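Category: Making & Mending | Opinion

November 10, 2019

38 comments | 112 shares

Teach It the Cushion First

I've had the same argument four times this fall, twice at our workshop and twice in my own kitchen, so I'm going to write my side of it down and then people can just be sent a link.

The argument is about what a homemade robot should learn to do first. Almost everybody who builds one starts with blocks. Or cups, or a tennis ball, something with a firm shape that stays where you put it. I did it too! My first arm (a wobbly thing on a shelf bracket, rest in peace) moved a wooden block from one side of a desk to the other for most of a winter, and I was so proud of it I made my sister watch a video of it over dinner. She asked what it was for. I said it was practice. She said practice for what, and I didn't have a very good answer, and I still think about that.

Go look around your house and count up the hard little objects you really want moved. Now think about the other stuff, the blankets and pillows and towels and the sheet that's come off the corner again. Most of what wears me out at home is floppy. It sags when you lift it, it catches on things, and it's a different shape every single time. If we want these machines to be any help to anybody outside a lab, I think the floppy stuff should come first, on day one, while the thing is still clumsy and you still have the patience for it.

At Bolby, which is the shared workshop I pay my dues to, we've been going at it that way on our build. We set up a corner like a bedroom, with a bed and a chair, and we've been giving the machine things with fringe on them. Fringe is awful. Fringe is the best teacher we've had. A gripper that does fine on a plain pillow gets to a row of loose threads and suddenly you find out everything that's wrong with your idea of where the edge of an object is.
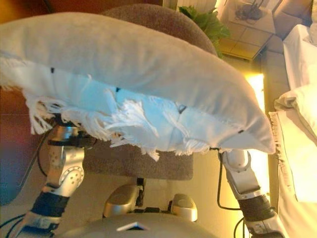
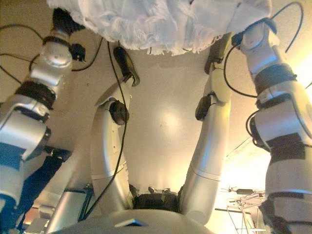
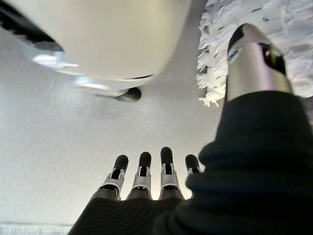
Cushion in the first, white cloth up against the ceiling in the second, and one of the hands with its dark knit sleeve in the third.

Look at the cushion for a second. Where would you say it stops? At the seam, or at the ends of the tassels? You and I would never ask, we'd just grab it, but the software needs a number from somebody, and whichever one you pick you're going to be wrong part of the time. We logged 144 lifts on our first list and I went through every one with a cup of coffee and a pencil. My notes for the misses say "threads" so often that I started writing just a T.

Henrike Wunderlich, who has the bench next to mine, thinks I'm nuts about all this. Her case is a good one and I'll try to be fair to it. She says you can't fix what you can't measure, and with a block you can measure everything. If the arm misses a block by the width of a pencil, you know it missed by the width of a pencil. If it makes a mess of a blanket, good luck working out whether the trouble was the wrist, the camera, the grip or the blanket. She's been doing her own project, Cluvura, strictly by the book, 2000 block pickups before she'll let it near anything else, and it's a beautiful steady little machine. I'm jealous of it.

But I've watched what happens next, because I did the same thing with Stisaleo two years ago. That was 2000 clean pickups too. Then I put a dish towel in front of it, and it was like I'd built nothing! All my settings were block settings. The fingers closed like they expected something to push back, and a towel doesn't push back. I ended up tearing out most of the grip code, and I'd have been better off never having written it, only by then I loved it and it took me up to 20 evenings to admit it had to go.

So that's my real complaint. Blocks are fine as blocks. What bothers me is the habits you pick up from them, and how comfortable they get, and how you start shopping for chores that look like blocks. I've seen grown adults talk themselves into believing the big problem in their home is sorting dice.

I'll give Henrike this much: our old clamp rig, the one we call the Schmieder, should've been tested on something stiff before we ever hung a blanket off it. Check your bolts with a block. Check your emergency stop with a block, please. Spend an afternoon on it, get your measurements, and put the block back in the drawer.

Then get the ugliest, shaggiest thing off your couch and start there. It'll go badly. Ours goes badly a lot, and I learn more in one bad evening with a tasseled cushion than I did in that whole winter of desk duty. We're moving on to fitted sheets in December, and Henrike has already said she's bringing a chair to watch.

Filed under: home robots, workshop life, soft things

We use cookies to remember your settings. By continuing to read you agree to our cookie policy. OK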